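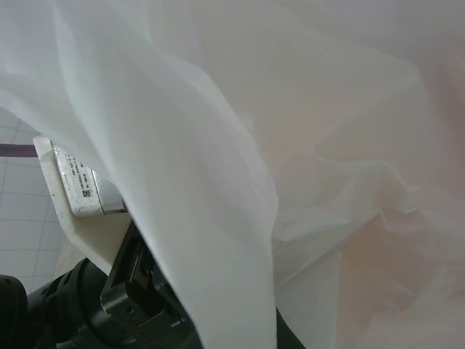 Velimir Obradović
Statehouse Reporter

NORNIA — A bill that would forbid the Legislature from passing bills after midnight cleared the House Rules Committee at 1:40 a.m., on a 5-2 vote, with one of the yes votes cast from a couch.

House Bill 1077 would require both chambers to stop floor and committee votes at midnight and pick up no earlier than 8 a.m. Anything approved in between would be void. The committee's chairman was asked whether that would have covered the vote he had just gaveled through. He said the bill does not take effect until November and that he would like to go home.

The sponsor, a second-term Republican whose district includes the town of Unditz, has been pushing the idea ever since last year's session, when the House adopted a road funding package shortly before dawn and learned at breakfast that it had also repealed the state's licensing rules for auctioneers. The rules were put back in a special session. For the weeks in between, anybody in the state could legally have sold a tractor by shouting.

"People back home think we do our worst work at night," the sponsor told the committee. "I tell them that's not fair to our afternoons."

Opponents in both parties say the curfew would hand a weapon to any lawmaker with a grudge and a glass of water. Under current rules, a member who wants to talk a bill to death has to outlast everyone else in the building. Under HB 1077, the member would only have to outlast the clock. The minority whip, one of the two no votes, said she opposed the bill on those grounds and then spoke against it for 50 minutes.

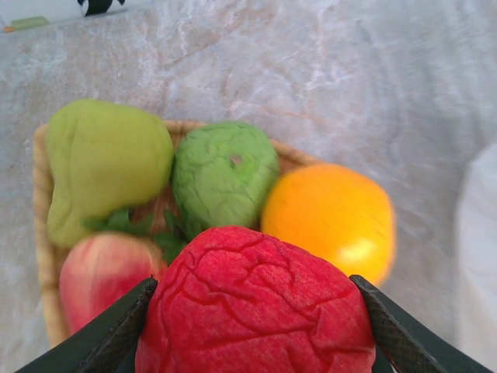 A wicker basket of artificial fruit on a countertop.

The hearing was scheduled for 4 p.m. It was moved to 6:30, then to "upon adjournment," a phrase that at the Capitol means bring a sweater. The House did not adjourn until well after 11, having spent much of the evening on an amendment to change "shall" to "must" in a bill dealing with county drainage districts. The amendment failed. A second one, changing it to "will," was withdrawn.

A further delay came courtesy of Jemelix, the electronic voting system the House installed in January. Jemelix logs members out at midnight as a security measure, and it did so during the roll call. Staff members finished the count on paper. The sponsor said the system had shown better judgment than the chamber. The clerk's office said it was looking into the setting.

There is also the matter of the constitution, which says each chamber may set its own rules and is silent on bedtimes. A memo prepared for House leaders by the law firm Mladenović concluded that a statute limiting voting hours could probably be ignored by any future Legislature that felt like ignoring it. The sponsor called the memo helpful. He said he had not read the second half, where that part is.

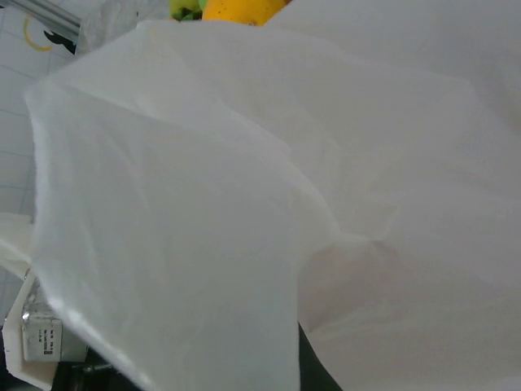

An amendment adopted by the committee would let leaders waive the curfew in an emergency. It does not define emergency. A proposal to define it was ruled out of order because the deadline for filing amendments had passed while the committee was waiting to meet.

Two people had signed up to testify. The first, a retired court reporter, was gone by the time her name was called, and her written statement was entered into the record. It asked that hearings start when the notice says they will. The second, a lobbyist for the auctioneers, said his members were neutral on the curfew but would appreciate being left out of things from now on. He finished in well under his allotted time, and quickly enough that the chairman asked him to repeat it.

The bill goes next to the full House, where the majority leader said it would get a vote before the session ends. The calendar is crowded, she said, and she could not promise what time of day that would be. In the Senate, where a similar measure died last year without a hearing, leaders have not said whether they will take it up. A spokesman said the Senate president was asleep.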